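How to tell if a robot arm is ready for chores

Before you ask whether a machine can unpack the dishwasher or restock a shelf, try it on blocks. Samira Saab sets the same job for every arm on our bench at Trulcombe, and you can copy it at home. 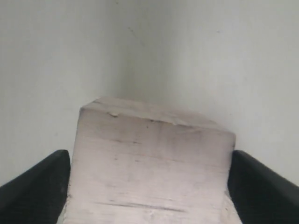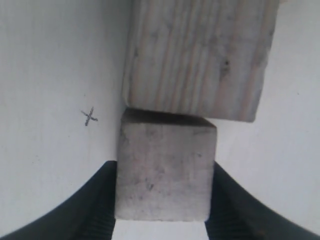 A block between two black fingers.

1. Pick one block and mark a target in pencil.
2. Run the grip 30 times from the same start. Write down every drop.
3. Move the start by 2 cm and run it 13 times more.
4. Swap in a block of another size. Don't change the program.

Most arms get through step 2 and fall over at step 4 - a cupboard full of odd mugs is step 4 all day long. Ours still isn't allowed near the good plates. For folding laundry or wiping a bench, you'll want a separate test, as cloth behaves nothing like timber.

Keep your drop sheets. You'll need them when you change the finger pads.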